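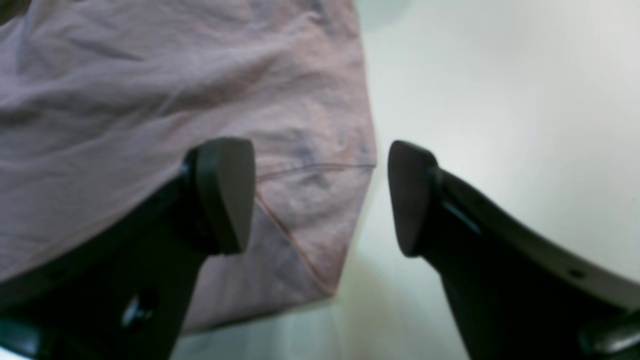 Five months into my exchange year in Finland and I have been asked to leave a sauna exactly once. I'd like to tell you how.

Background: I live in a student building called Koivisto, 241 beds, one sauna, and a sign-up sheet that people treat like a land deed. My slot was 8 pm. I showed up at 8 pm. In a swimsuit.

No one said a word. That's the thing about Finnish disapproval, you could sleep through it. A man looked at my trunks, looked at the wall, and poured so much water on the rocks that I briefly lost contact with my ears.

I then tried small talk. I'm from Ohio. It's a reflex, like sneezing. I asked him if it was always this hot.

He thought about it for a while and said, "It is a sauna."

Han-gyeol Oh, who lives across the hall and has been here since last fall, told me afterward that this was a warm and lengthy exchange and I should be proud of it.

The being asked to leave part came in May. I brought a granola bar. I'm not going to defend the granola bar.

Meanwhile my host university made me take a course called Living Between Cultures. The final was a 3000 word reflection on how I'd grown. I turned in 1458 and wrote that the local culture had taught me to say less. I passed. Barely, but I passed.

Jordan Bunting, also American, also in the class, wrote the full thing about reindeer. He has never seen a reindeer. He got the top grade.

To be fair to everyone here: when I had the flu, the man from the sauna left soup outside my door. He didn't knock. I found it two hours later by stepping in it.

I left a thank-you note on the sign-up sheet. Next morning someone had written under it, very small, "ok."

I fly home next week. My mother wants to know if I made any friends, and I keep telling her yes, one, I think, but I never caught his name.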